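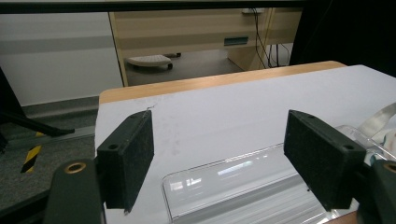

Search this site Enter keywords Go

Hand gripper build - gallery

My name is Charalambos Kyriakidis and I am building a gripper tool that I hold in my hand, in a shared workshop in Jornside. I call it Dretidel. I started in June with drawings and a borrowed printer, and I keep this page so the other members can follow the work. The arms are green, the pads are black and felt-like, and a brass-colored bushing sits in each arm. The present pads are version two. The first ones were bare plastic and they were too slippery for my taste.

Pads open over the clear tray. I wanted both inner faces to lean toward the middle, and I am quite satisfied with the angle now. The felt collects lint very easily, so I must remember to brush it.
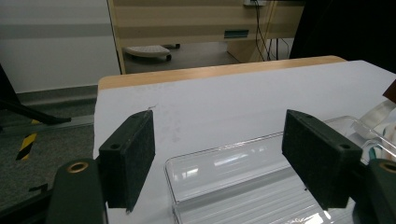 Jornside, 03/10/2022

The ridges in the bottom of the tray give strong reflections from the lamps. I like this tray anyway - it is light and it stays inside the reach of both fingers. White is a good color under the tool, I can see at once where the pads are. The small holes in the pads are for screws. In my drawing the pad is 70 mm long, and I will leave it so for the moment.

Next is a view along the tray, with the long rust-orange strip lying flat on its left side. A thin flat piece is the most difficult thing for my fingers, and I want to practice with it until I find the right way to approach. The cutout handle in the far wall is also interesting to me, maybe as a place to pull the whole tray.
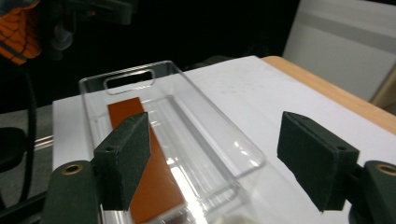
Still to do

- Print the arms again. The file is at revision 102 and revision 99 had a better curve, so I will combine them.
- Try the softer foam which Ernell recommended to me.
- Write the parts list in order. Camargo asked for it twice already - sorry!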